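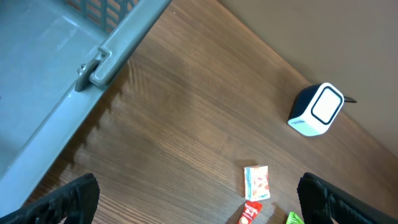

Quem somos

A Prado é uma equipa pequena que gosta muito de robôs e gosta ainda mais de robôs bem usados. Ensinamos braços robóticos a lidar com coisas de todos os dias (pacotes, saquetas, caixas, cestos) e passamos boa parte do tempo a escrever, testar e rever as regras com que esse trabalho se faz. Sim, as regras! É a parte da casa que mais nos entusiasma e foi por ela que a Prado começou.

Teodora Vasić fundou a oficina depois de anos a montar células automáticas em fábricas, onde viu o mesmo problema repetir-se de turno para turno: cada operador tinha a sua maneira de preparar a mesa, de parar o braço, de anotar uma falha. O primeiro documento da casa foi uma folha dobrada em quatro, presa com fita na parede. Hoje o nosso caderno de boas práticas tem 78 páginas e continua a levar riscos a caneta todas as semanas.

O caderno

Chamamos-lhe só «o caderno». Está dividido por momentos do trabalho, e quem chega de novo lê-o inteiro antes de tocar num comando. Alguns dos pontos que mais discutimos:

Antes de ligar. A mesa fica apenas com os objetos previstos na folha de tarefa. Os cabos soltos são vistos um a um, com o braço parado, e percorre-se à mão todo o caminho que a pinça vai fazer. Se um cabo puder chegar a uma articulação, prende-se ou muda-se de sítio.

Durante o movimento. Mãos fora da zona de alcance, sempre, mesmo quando a tarefa é lenta e parece inofensiva. A paragem de emergência fica ao alcance de uma pessoa que não esteja a fazer mais nada, e essa pessoa troca de lugar a cada 54 minutos. Experimentámos intervalos maiores e a atenção caía a olhos vistos.

Objetos leves e embalagens. É o capítulo preferido de muita gente cá dentro. Uma embalagem mole dobra, escorrega e brilha com a luz, e a pinça tem de chegar devagar e fechar com pouca força. Produto alimentar usado em testes não volta para a copa, seja qual for o estado do pacote.

Depois de parar. Regista-se o que correu bem e o que correu mal com as mesmas palavras, tiradas de uma lista comum. «Quase pegou» saiu da lista em janeiro, após uma reunião bem animada: ou o objeto foi pegado e pousado no sítio, ou não foi.

Como trabalhamos

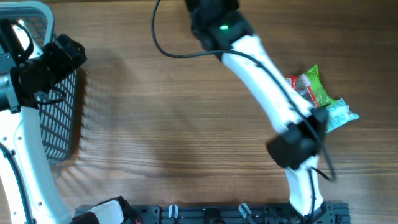 Os dois braços e o cesto cinzento na mesa de madeira.

Trabalhamos em mesas comuns, com objetos comuns, e temos orgulho nisso. Uma regra que só funciona num laboratório impecável serve de pouco a quem vai usar o robô numa cozinha, num armazém ou numa sala de aula, e por isso gostamos de a pôr à prova com luz a refletir no tampo e pacotes amarrotados. Quando há dois braços na mesma mesa, o caderno pede uma zona partilhada marcada na folha de tarefa e uma ordem de entrada combinada antes do arranque. Parece burocracia até ao primeiro dia em que ambos querem o mesmo cesto.

Já passámos por cerca de 400 sessões acompanhadas com esta forma de trabalhar. Cada uma deixa uma nota, e as notas são lidas em voz alta na reunião da manhã, às nove e meia, com café na mão (e bem longe das mesas). Uma regra nova precisa de duas pessoas que a tenham experimentado em tarefas diferentes. Uma regra antiga pode ser posta em causa por qualquer um, estagiários incluídos, e várias das melhores alterações vieram exatamente daí.

Com quem trabalhamos

Com a Bustel partilhamos a lista de palavras para o registo de falhas, que as duas equipas usam tal e qual. A Fawzy revê os nossos capítulos sobre paragem de emergência e manda-os de volta cheios de comentários, o que agradecemos muito! Em Davville temos um curso curto para professores do ensino técnico que querem pôr um braço robótico na sala e precisam de saber por onde começar: avaliação de riscos, preparação da mesa, papéis de cada aluno.

Não certificamos máquinas nem substituímos as normas em vigor. O caderno vive ao lado delas e trata do que acontece entre a norma e a bancada, todas aquelas pequenas decisões que se tomam com a chave de fendas ainda na mão.

Visitas

Recebemos escolas e equipas de outras oficinas durante a tarde, a partir das 14h30, em grupos pequenos. Pedimos cabelo apanhado, mangas justas e vontade de fazer perguntas. Quem quiser pode levar uma cópia do caderno e devolvê-la riscada, que é como gostamos mais de a receber.

Artigos recentes

Paragem de emergência: quem fica com o botão?
Dois braços, uma mesa: como marcar a zona partilhada
A lista de palavras para o registo de falhas, versão revista
Curso para professores em Davville: programa e material
Cabos soltos: verificação antes do arranque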